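Desk waste: what is on the table and where it goes
Speaker notes, facilities session, Jun 19, 2012
Speaker: Yaneth Agudelo. Slides: Masaru Oshima.

Slide 1. Title
Give name and department. Mention that the handout has the bin measurements, so people can stop copying them down. Questions at the end except for the lid, which always comes up early. Take that one when it comes.

Slide 2. Scope
Small lidded bins that stand on a table. Floor bins are covered in the Covetine report and are out of scope today. Two item types only: drink bottles and clear film (bags, wrappers). Paper and food are in the August session.

Slide 3. How the counts were made
563 items logged at the Pludimeo site. One line per item: type, cap on or off, crushed or whole, which bin. Crushed means the side wall has folded and stayed folded. Dented is logged as whole. Say this slowly. The last audience mixed the two up and the table on slide 6 made no sense to them.

Slide 4. Bottle and bag side by side
Leave all three up while talking. Points to cover:
Bottle on its side takes more table length than its volume suggests. It should go in neck first.
Bag is light and springs open after it is pressed. Film should go in after the bottle so that the bottle does not ride up on it.
Bottle and bag are separate streams at Pludimeo and one stream at Barbu. Ask the room which they have before going on.
Blue-labeled bottle behind the bin: standing bottles are not counted as waste in the log. Only items lying down or crumpled go in.
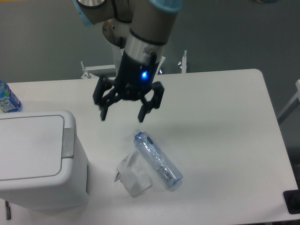
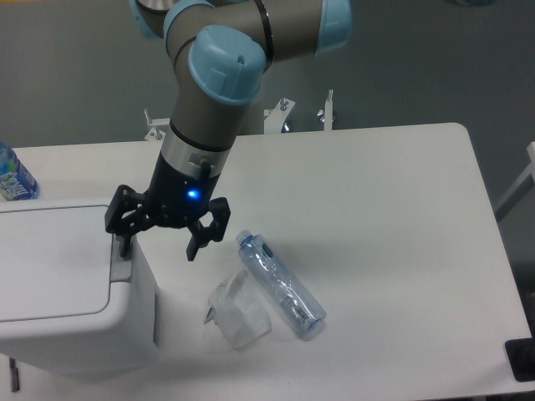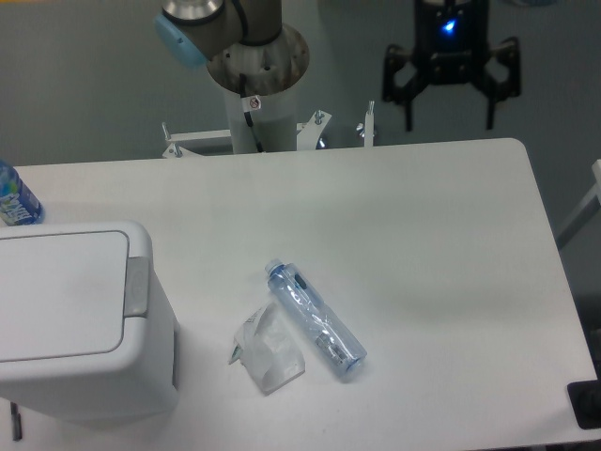
Clear bottle and crumpled clear bag beside the white lidded bin, all three views.

Slide 5. Lid and placement
Bin goes at the left or right side of the table, never in the middle. Keep the side with the opening clear. At Barbu it was pushed up against a monitor and the items were left next to it.
Lid stays on. Wipe the flat part at the end of each shift; liquid collects in any recess.
If asked about lidless bins: tried for one month, film blew out whenever the door was open. No further data.

Slide 6. Results table
Read the two rows aloud, skip the rest.
Bottles: 85 percent in the correct bin.
Film: 55 percent in the correct bin.
Most of the film errors were bags left on the table beside a bottle. The person took care of the bottle and left the bag. Do not speculate on why. The log does not record it.
Caps: leave on. The Dremusance contract accepts them on. Check the local contract if the hauler is different.

Slide 7. What to change
Move the film sign from the wall to the table, at the same height as the bin.
Empty at the end of the shift even if the bin is half full.
Repeat the count with 100 items per site, same log sheet, same definitions.

Slide 8. Contacts
Log sheet requests to Masaru Oshima. Spare copies on the chair by the exit. If time is short, drop slide 7 and go from the table straight to questions.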